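4.2 Cord slack and the shared round table

The claim we set out to test is an old one in the workplace literature and, to our minds, an under-examined one: that the clutter on a shared table is a matter of habits, and that people who are shown a better arrangement will keep to it. Dronham, whose tidy-desk guidance was in force at our site throughout the study, states this almost as a law. We had doubts before we began, and the small meeting rooms did little to remove them.

The difficulty lies in the furniture. A rectangular desk has a back edge, and a back edge gives a cord somewhere to go. A round table has no back. Wherever the lamp stands, its lead must cross ground that somebody will want for paper, a laptop or an elbow, and whatever length is left over stays on the surface unless a person deals with it. Painemal's earlier survey treated the round table as a desk with its corners removed and coded it with the same sheet. We think that was a mistake, and it accounts for at least part of the very low clutter scores reported there.

Our own coding sheet separates three things that the older one ran together: the footprint of the lamp, the run of the lead, and the slack. Footprint is easily agreed on. In the meeting room used for the pilot, the lamp is a gooseneck model with a round base, and two coders working apart never disagreed over where its base began and ended. The lead was harder. Liyanage counted only the part under tension as run and called the rest slack; Fragkou counted anything lying between the base and the table edge as run, on the grounds that a user has to work around all of it. We eventually adopted the stricter reading, though with less conviction than a methods section is supposed to show.

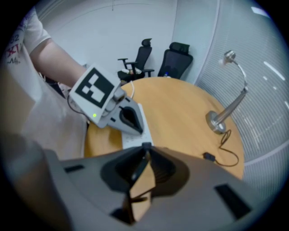 Figure 3. The lamp on the round table in the pilot room. The black cord lies in loose coils and meets a small in-line switch near the table's right edge; all of it was coded as slack.

The switch deserves a paragraph of its own, as it was the source of most of our arguments. A lamp with its switch on the base can be pushed away and forgotten. When the switch sits in the cord, the cord has to remain within reach, and a tidy person who tucks it out of sight has made the lamp harder to use. Dronham's guidance says that leads should be "gathered and concealed" and says nothing at all about where the switch is. We asked staff to follow it to the letter. Several complied, then fished the switch out again when they wanted light. A before-and-after photograph taken at the moment of compliance would have recorded a success.

This is our main complaint about the photographic method as it is normally used. Of the 1,297 table photographs in the Neltau archive, 845 carry no note of whether the table was in use, and a clear surface in an idle room tells us very little. We do not exempt our own pictures from this. They establish what was on a table and how it lay. They don't establish who left it that way, or for how long it stayed so, and readers should be wary of anyone (ourselves included) who leans on them for more.

The second matter is where the power comes up. None of our pilot tables had a socket in the surface, so a power strip served instead. The guidance assumes that a strip belongs on the floor. Staff did not share the assumption. Asked about it, they mentioned stooping, chair castors and the cleaner's vacuum, in that order of annoyance. 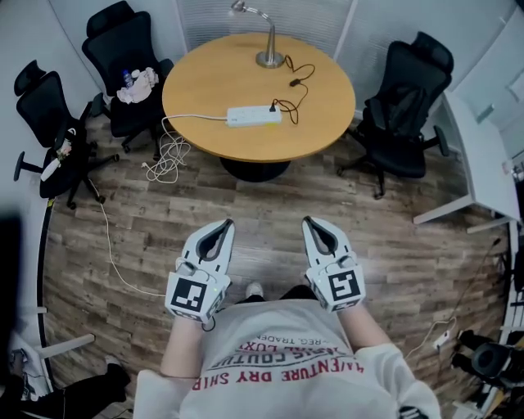 A strip on the tabletop shortens the distance the lamp lead has to cover, so the slack grows even as the run shrinks. Under Painemal's scoring the two effects cancel and the table is rated unchanged. Under ours it gets worse, though users tended to describe it as better. We have no tidy way to reconcile these results. Michailidis proposed weighting slack by its distance from the nearest seat, which worked passably at desks and poorly at round tables, where the chairs drift and the nearest seat at 10 in the morning is not the nearest seat after lunch.

Chairs were accordingly noted but not scored. The room is furnished with black mesh office chairs on the usual assumption that they will be pushed in afterward. We recorded their places at the start of each observation and made no inference from them.

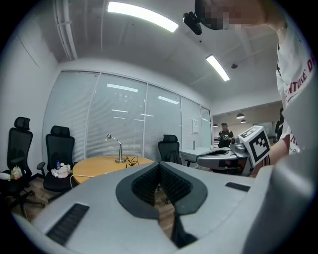
Figure 4. The same room toward the glass partition, blinds in place, with the round table, lamp and three office chairs. The white power cord drapes from the table edge.

What can be said with some confidence is modest. Across 125 observations of round tables, the slack was left on the surface in more than half, with or without the guidance posted. In 38 it had been gathered in some fashion, most often with a twist tie, and we could find no relation between gathering and having attended the training session. Lambrakis, who ran the sessions, disputes this reading and believes a longer follow-up would favour them. It may. The simpler explanation is that the leads are too long for the tables, and a shorter cord was not among the conditions that Trodero, as owner of the furniture, was prepared to let us try.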